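Skarnby Allotment Society
Minutes of the May members' meeting

Held in the hall on Cordero Street, starting at 7:00 p.m. 31 members present. Apologies were received and noted.

1. Previous minutes
Accepted with one correction. The rent for a half plot is $40 a year, not $14.

2. Water
The new meter at the east gate is working. The tank by the lower plots still leaks at the valve and has been shut off. Members there should fill cans from the east gate until the part comes. Hoses may not be left running unattended. A request to extend the watering hours past 8:00 p.m. was put to a vote and failed.

3. Money
The balance stands at $542 after the seed order from Herkent was paid. The insurance bill is due next month. It was agreed to put off buying a second mower.

4. Waiting list
14 names on the list. Two plots have been given up and will be offered this week. Plot holders who haven't started digging by the end of the month will get a letter.

5. Compost and manure
The last load was dumped too close to the path. The driver will be asked to tip it behind the shed next time. Bindweed and rhubarb leaves have been turning up in the open heap. Members were asked to bag bindweed and take it home.

6. Tool shed
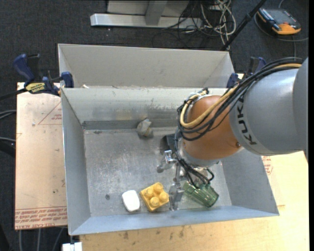 Shared tools have been going back dirty and in the wrong places. Forks and spades will hang on the left wall, rakes and hoes on the right. Hand tools are to go in an open gray metal bin. Onari Hardware has quoted for a bin and will hold the price until the next meeting. Agreed to buy one. The shed lock sticks and needs oil.

7. Other business
Plant swap to go ahead at the main gate, 10:00 a.m. Bring labels. Dogs must be on a leash on all paths.

Meeting closed at 8:25 p.m.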